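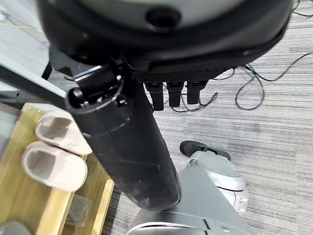 Ea Kvaran asked whether the footwear racks should be treated as furniture or as fittings, given that Plendell pays for the two from different lines. They are reported here as furniture, under the December allocation.

1. Rack and seating

The entrance corner at Grostby has a shoe rack in light wood with a black metal frame. Indoor footwear is kept on the open shelves, with the pale pink slippers at the bottom and white slides on the shelf above. A light grey armchair with a beige cushion stands beside the rack for changing shoes. Seat height was accepted without alteration. Spend to date on this item is 2000, against a limit of 3000.

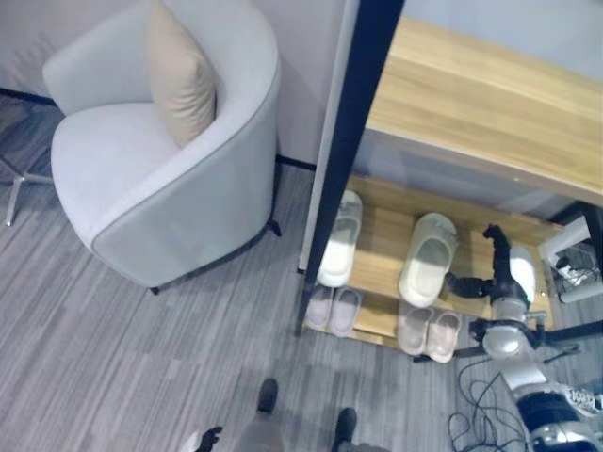

2. Placing of pairs

The rule agreed with Oduor Kombo is that a pair stays together on one shelf, toes facing out. The bottom shelf meets it. On the shelf above, the two white slides stand apart, one near each end.
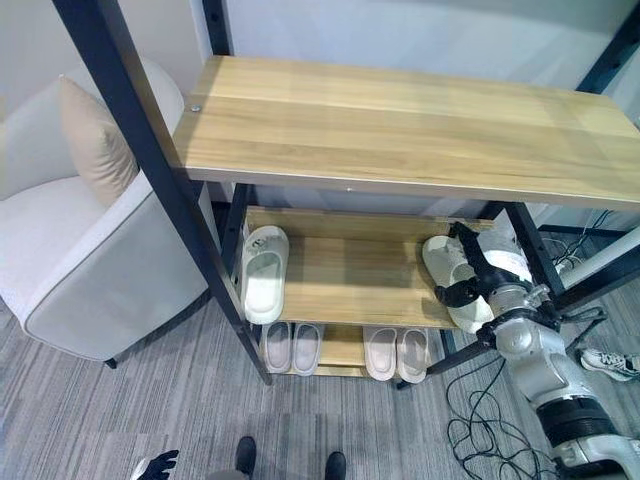 Shelf labels would settle the matter, and Lykkegaard has quoted 300 for a full set, fitted. The quotation is held until the layout is signed off.

3. Floor and remaining work

The grey striped carpet is retained. Loose cable on the floor near the rack is to be run along the wall before handover.

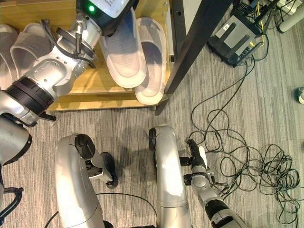 A clear strip of over 30 cm in front of the lower shelf is still required by the layout drawing. Ívar Eyvindsson will mark it out and send the revised drawing to Plendell with the next claim.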